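Chapter 6
Setting the Table: Meals, Guests and the Rules Between Them

In this chapter you will read about the customs of eating together. We look first at the objects on the table, then at the order of serving, and in the last part at the duties of host and guest. The exercises begin on page 243.

6.1 Why study a meal?

Students sometimes ask me why a course on social customs gives a full chapter to dinner. My answer is that a meal is the most common ceremony we have. Most people attend only a few weddings in one year, but they sit down to eat every day, and each time they follow rules which they learned before they could read. They know who sits first. They know if it is polite to finish everything or to leave a little. When they are asked to explain these rules, they find it difficult, and often they say that there are none.

A good way to discover a rule is to watch what happens when it is broken. In the village of Torkari, where I did my first fieldwork, I once filled my own glass before the glass of my neighbor. The talk at the table stopped for a moment – then my neighbor took the jug from my hand and filled his glass himself, very slowly. I understood that I had made a mistake, but it took me two more dinners to learn which one.

6.2 The cup as a social object

Among all the things on a table, the cup deserves special attention. A plate usually stays in one place during the meal. A cup is lifted, offered, refilled, sometimes shared, and its position can carry a message. In the town of Cilanell a guest who wants no more tea lays the cup on its side. In Stastby the same gesture is considered careless, and the guest covers the cup with a hand instead. The material matters less than we may expect. The families I visited used glass, clay and plastic, and the gestures stayed the same.

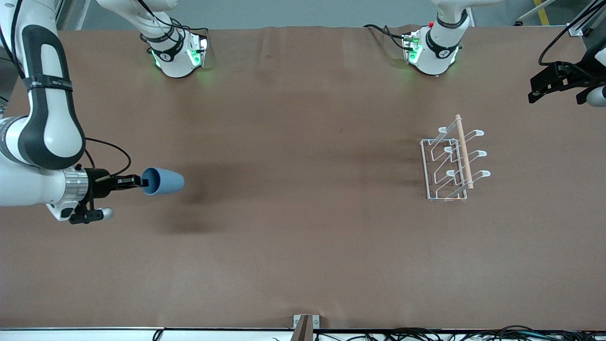
Analyn Cruzado objects that such gestures are less fixed than textbooks make them. In her own family, she writes, the grandparents never refused a second cup, the parents refused it once and then accepted, and the children simply say they are not thirsty. To speak of "the rule" of a town is, in her opinion, to choose one generation and forget the others.

This objection is serious, and the reader should keep it in mind through the chapter. When we write that people in a certain place "do" something, we mean that many of them recognize the gesture and can judge if it is done well. Some follow it, some only know it from their elders, and some make fun of it.

6.3 Terms used in this chapter

Host: the person who gives the meal and answers for its success, also when another person has cooked.

Guest: any person at the table who may not enter the kitchen without asking.

Refusal: a spoken or silent sign that no more food or drink is wanted. A first refusal is often not taken as final – we return to this question in section 6.5.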